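Varham Retreat House

By Sewwandi Wanigasekara
17th February

The Varham Retreat House is a residential centre for silent contemplation near the village of Clenberg. It belongs to no single church or order, though its timetable was drawn from Christian monastic practice and its sitting method from the Buddhist schools of South Asia. It is governed by a small trust and has no resident clergy. Guests stay for between three and 17 nights.

Origins

The house was opened by Oleksandra Sydorenko, a former teacher of comparative religion, who had spent several years in enclosed communities before concluding that their discipline could be offered to lay people for short periods. Her first retreats were held in rented rooms at Vlachou, with guests bringing their own bedding and food. The move to Varham followed the gift of a farmhouse and two outbuildings by Nadiia Didenko and her brother Nazar Didenko, whose parents had attended the early gatherings.

Sydorenko directed the house until her retirement and was followed by Vasylyna Harasym. Under Harasym the timetable was shortened by one sitting a day, and the night vigil, which had been compulsory, was made optional. A number of the older members opposed the second change. Their objections are set out in an exchange of letters held in the house library.

Teaching

The teaching of the house is contained in a short text by Sydorenko known as the Plain Rule. It has 120 numbered paragraphs, most of them a single sentence long. The Rule makes no statement on the nature of God or on life after death. It treats stillness as a form of attention that can be trained, and holds that such training will in time alter the way a person works, speaks and eats.

Three terms recur in the text. "Keeping" is the practice of returning the mind to the breath or to a chosen word. "Leaving" is the setting down of a thought without judging it. "Standing by" is the attitude asked of a guest towards others on retreat, and is defined as being ready to help without starting a conversation. Harasym's commentary, written for those who lead retreats, argues that the last of these is the hardest to teach and should be introduced on the first evening. Earlier leaders had held it back until the third day.

The Rule draws openly on older sources. Its paragraphs on work follow the Benedictine pattern of fixed hours of labour between fixed hours of prayer, and its advice on posture is close to that given in Theravada manuals. Sydorenko acknowledged both debts in her preface. Critics of the text have said that it separates methods from the beliefs that gave rise to them, and that a guest may leave with a technique and no tradition to support it. Harasym's reply, printed with the commentary, is that the house was founded as a place of practice and sends those who seek a tradition to those who can teach one. 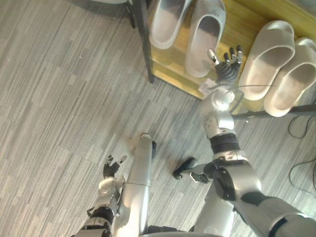 Entry into silence is marked by a brief rite called the threshold. Guests gather shortly before dusk, the leader reads the opening paragraph of the Rule, and a handbell is struck once. From that point no one speaks until the bell is struck again on the last morning. The Rule says little about the form of the rite, but its seventh paragraph asks that outdoor shoes be put aside "as one puts aside an errand". The custom of going without them indoors is shared with many mosques, temples and gurdwaras, where it expresses respect for a place of worship. At Varham it is explained in terms of attention. Plain slides of the kind set in pairs on a low wooden rack are suitable for the corridors, and feet are bare or in socks for the sittings themselves. The pairing of footwear is treated in the commentary as a first exercise in keeping.

Daily order

The day begins before sunrise with a sitting of one hour. Breakfast is taken in silence and is followed by a period of work in the kitchen, garden or laundry. There are two further sittings before the midday meal and two after it. The evening meal is light and may be omitted. A talk is given after it, always on a single paragraph of the Rule, and the leader takes no questions. Guests may leave written notes for the leader, who answers them in writing the following day.

Reading is discouraged during the first two days. Telephones are handed in at the threshold. Guests under medical care may keep theirs by arrangement.

Library and records

The library holds 3,248 volumes, chiefly works on prayer, monastic history and meditation, and is open to guests from the third day. Its catalogue was begun by Nazar Didenko and is arranged by tradition and then by author. The house register, kept since the first retreat at Vlachou, contains 3,334 entries. Guests sign it on departure, and many give only a first name.

The trust also issues a newsletter, Zenavo, every October. It carries the dates of the coming year's retreats, notices of deaths among former guests, and one previously unprinted talk by Sydorenko.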